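The laundry post, finally

So I promised back in April that I'd write about the laundry room, and then I wrote about soup three times instead. Sorry to the two people who kept asking (hi, Kanini!). It's early evening, there's a load going, and I'm sitting on the hallway floor with a cup of tea, so let's do it.

For anybody new: we moved to the place on Rugemalira Street last year, and before that I had spent my entire adult life dragging clothes to other people's machines. First the laundromat with the sticky floor, then the shared basement where you signed up on a clipboard and Erasto from upstairs always wrote his name in pen over your pencil. I got very good at doing laundry badly and fast. Everything went in together on warm, everything came out the same kind of gray, and I told myself I liked gray.

Then we got a washer and dryer of our own, stacked, and I turned into a person with opinions. The pair cost us $1,505 delivered, which hurt, and I made Jannik stand in the store while I opened and closed every single door on the floor. He was very patient. He also wandered off to look at grills.

I want to talk about the door, by the way. I had only ever used top loaders in my own apartments, and I did not expect to care so much about a front loader's door. But I love the big clear bowl of it! I love that you can watch things go around. My niece calls it the fish tank and will sit in front of it for a whole cycle if you give her crackers. What I didn't know is that the bowl part gets a film on it. Soap, lint, whatever it is that comes off towels. For the first few months I figured the glass was just like that, kind of foggy, and then one day I wiped it with a damp cloth and a little vinegar and felt like I'd gotten new glasses.

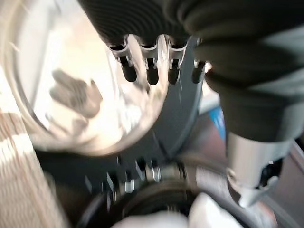
So now the door gets a wipe every time I empty the machine, and so does the rubber ring around the opening. The ring is the gross part. Pull back the fold at the bottom some time and have a look, and maybe don't do it before lunch. I have found hair ties in there, a guitar pick, and a receipt that had turned into a sort of paste. One baby sock, and we don't have a baby (it belonged to Issa's kid, who had stayed with us for a weekend, and I mailed it back in an envelope with a note). An old washcloth over one finger, all the way around, done. Then I leave the door standing open so the drum can dry out. I know some people can't do this because of cats or toddlers or a narrow hallway. We have the space, so it stays open, and the musty smell that I was blaming on the detergent went away within a couple of weeks.

The detergent is another thing! I switched to Claden, the unscented one in the plain bottle, after Jannik's arms broke out, and I'm not telling you it's magic. It's soap. What changed my life more was using less of it. I used to fill the cap to the top like I was pouring a drink. The line you need is so low down in the cap that I had to hold it up to the window to find it, and I ended up going over it with a marker. Towels are softer. The film on the glass is slower to come back too. I feel silly about all the years of suds.

Okay, baskets.

I've had so many bad baskets. There was the plastic one with the handle that split and bit me, and the collapsible one that collapsed whenever it felt like it. There was a tall canvas hamper from Sulance that I really wanted to love, it had the leather-look handles and everything, but it was so deep that whatever went to the bottom stayed there until the season changed. I found a swimsuit in it in the winter. Tall hampers are where clothes go to be forgotten, and I will argue with anyone about this.

What works for me is a woven one, rectangular, pale, with a nice thick rim that you can get your hands under. It sits on the floor right in front of the washer and it's wide enough that you can see what's in there without digging. I got ours secondhand and scrubbed it in the tub with a nail brush. A woven basket does catch on things, I'll admit that. If you have anything delicate or loosely knit, put an old pillowcase down first. I've pulled one thread on one sweater and I'm still mad.

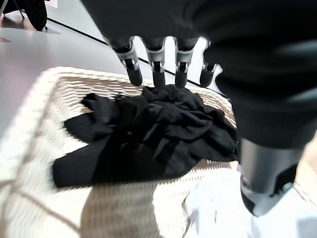

Black pile, woven basket. Folding comes later.

I get asked about sorting more than anything else, and I'm afraid my system is not impressive. I have two groups, dark and light, and they share a basket. I know! There are beautiful setups out there with three bins and little labels, and Kanini has one, with a separate bag for "activewear," and I'm happy for her. I tried it. What happened was that the labels made Jannik nervous and he began leaving his clothes on top of the dryer so he wouldn't get it wrong.

So it's one basket, and the darks go at one end and the whites go at the other. When it's time for a load I reach in and take an end. Anything that's wandered across the middle gets caught then, because you have your hands on it anyway. Jeans are dark. Gray sweatpants are dark if they're darker than the cat. Striped things are whatever you feel like that day, and I have washed the same striped shirt in both camps with no consequences at all. The only thing I'm strict about is anything new and red, and it goes in by itself until I trust it. I had a pink year in college and I'm not having another one.
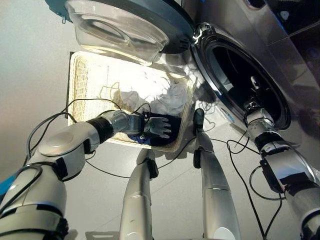

Whites toward the back, navy up front, washer door open and waiting.

A few more loading things, because I got them wrong for so long. Don't pack the drum. I used to shove it in until I had to lean on the door with my hip, and then I'd wonder why there were dry patches on things. Now I stop when I can still get my hand in over the top of the clothes and wiggle it around. Shake each thing out as it goes in – it takes no time and you'll find the balled-up socks. Jannik takes his socks off in a way that makes a kind of fist, and if you wash the fist you get a clean fist with a wet dirty middle. Zip the zippers. Check the pockets, and then check the little extra pocket inside the pocket on jeans, where the gum lives.

And feel around the inside of the drum when you unload! Way up at the top, all the way around, with your whole arm. Things stick up there after the spin and you don't see them. I can't tell you how many times I've run the next load with one lonely black sock from the last one plastered to the ceiling of the machine, and of course it's always whites next.

I'd put off doing anything about the rest of the room because I thought it would mean shelves, and shelves mean Oduor coming over with his drill, and Oduor with a drill means a whole day and a lot of stories about drywall. (Love you, Oduor. The shelf in the bathroom is still up.) But the long white counter along the wall was here when we moved in, and I've decided it's enough. For months I used it as a parking lot. Mail, light bulbs, a jar of screws, a Sustness catalog that I never ordered and never read and somehow never threw out. You can't fold a sheet on top of a jar of screws.

My rule now is that the counter gets cleared before the dryer finishes. That gives me some 40 minutes of warning and I still do it in the last two. Then the clean stuff comes straight out and gets folded standing up, because once it goes to the couch it's going to be on the couch for three days and we'll be picking underwear out of the pile like it's a store.
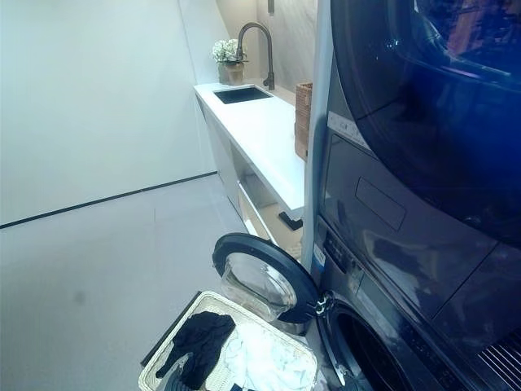 I should say something about the stack too, as a couple of you are thinking about getting one. I'm five foot three, and I can reach the dryer fine, but I can't see into the back of it, so I pat around in there like I'm looking for my glasses in the dark. The washer being down low means squatting, and my knees have comments. If you have the floor space and bad knees, maybe go side by side. For us it was stack them or give up the counter, and I'd choose the counter again. With the basket right there on the floor under the open door, I can pull wet things forward and just let them drop in, then lift them up to the dryer an armful at a time. I don't carry the full basket up to shoulder height anymore. I did it once with wet towels, and I lay on the floor for a bit afterward.

Next on my list is the dryer vent, which I've been avoiding since we moved in. There's a long brush thing you can buy that bends around corners and I have watched far too many videos of people using it. The stuff that comes out! Gray snakes of lint, yards of it. I'm disgusted and I can't wait. If anyone has done this on a stacked set without moving the whole tower out from the wall, please write and tell me how, with details, and tell me if the brush is worth the money or if I should borrow Issa's shop vac and hope.

The washer just played its little song, so I have to go move the towels.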